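How to make a cash flow forecast you'll keep using

For anyone running a small firm with one bank account and no finance department
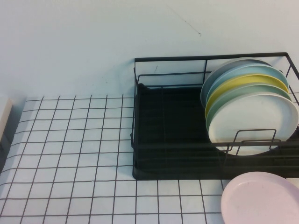
A cash flow forecast is a list of what you think will come into the bank and go out of it, week by week, with the balance worked out at the bottom. You can do it in any spreadsheet, and you can do a decent first go on squared paper. The squares don't need to be pretty either. The black lines on that white grid go properly wavy towards the bottom left and you can still follow a row across it. I'd also steal the way the squares look bigger at the front and smaller back by the wall, as your forecast should work like that: lots of detail for the weeks right in front of you, much less for the ones far off.

I run a small packaging business called Losgate and I put this off for years. I had a profit and loss report from my accountant and I thought that was me covered. Then one October we had our best ever month for sales and I couldn't pay a supplier on the Friday. Profit says you've sold the stuff. The bank only cares if anyone has paid for it!

What you need first

Get your bank statement for the last three months, your list of unpaid customer invoices, your list of unpaid bills, and your payroll figure. Put the phone in another room. The first one took me a whole evening and it takes me ten minutes a week now.

Step 1. Set up the columns

Put one week per column, and do thirteen of them. That gives you a full quarter, so at least one VAT payment should land in there if you pay quarterly. Date each column by the day the week starts and stick to the same day forever. Leave the first column on the left for labels.

Step 2. Start with the real balance

Open your banking app and copy the cleared balance into the top of week one. Let's say it's £4000. Don't use the figure in your bookkeeping software unless you've reconciled it that morning (I hadn't, for ages, and my forecast was rubbish before I'd typed a single invoice).

If you have an overdraft, leave it out of this line. Write the limit somewhere off to the side. If you add it in at the top you'll start thinking of it as your money, and I speak from experience there.

Step 3. Money in

Give each big customer their own row and lump all the little ones together. Then put every unpaid invoice in the week you expect it to arrive. I don't mean the due date. Go back through your statements and see when that customer really pays.

Our largest customer is a wholesaler called Hinds and their terms are thirty days. When I sat down and checked, they were paying 19 days after that, every time, like clockwork. Once I moved their row along to match, half my nasty surprises vanished. Their accounts team hadn't changed a thing.

For sales you haven't made yet, be mean. I put in orders that are confirmed in writing and leave everything else out. Some people like to add a percentage for likely work, and if you do, give it a separate row in a different colour so you can delete it and see what's left.

Step 4. Money out

Work through your bank statements line by line and give each regular payment a row:

Wages, and the PAYE that goes with them
Rent and rates
Suppliers, with the big ones separate
Loan or lease payments
VAT and corporation tax
Insurance, software, phones, fuel
What you pay yourself

Use the amounts that leave the bank, VAT included. Watch out for the annual ones, they're horrible. We had a £1597 insurance renewal that I forgot two years running — same week, same swearing.

Step 5. Do the sum

Opening balance, plus money in, minus money out, gives you the closing balance. That closing balance becomes the next week's opening balance. So if you start on £4000, nothing comes in and only that £1597 goes out, you finish the week on £2403 and that's what you carry over.

Set the closing row to turn red if it drops below whatever figure makes you nervous. Mine is one month's wages.

Step 6. Look for the dip

Read along the bottom row and find the lowest week. Everything useful happens here. If the dip is six weeks away you've got choices: ask for a deposit on a job, chase early, split a supplier payment, push back buying the new printer. If it's on Thursday, you're just ringing people and apologising.

My old bookkeeper, Hicham Gaber, got me to ring suppliers before a payment was late and offer a date. I was dreading it. Zoncombe, who sell us board, said yes in one short phone call and even thanked me for the warning.

Step 7. Update it every week

I do mine on Sunday with a coffee. Type in what really happened last week, replace the opening balance with the real one, add a new week on the end. Keep the old guesses in a second tab. After a few months you'll see where you're always too cheerful — for me it's new customers, I think they'll all pay on time, bless them.

If it gets too long

My first version had 46 rows and I hated opening it. Merge anything small and steady into one row called "bits" and move on. You can always split it out again later if it starts growing.

Next time I'll go through what to say when you're chasing an invoice from somebody you like.

Contact | © Stanley Small Business Notes | Back to top

We use cookies to remember your settings and see which pages get read. Accept | Manage choices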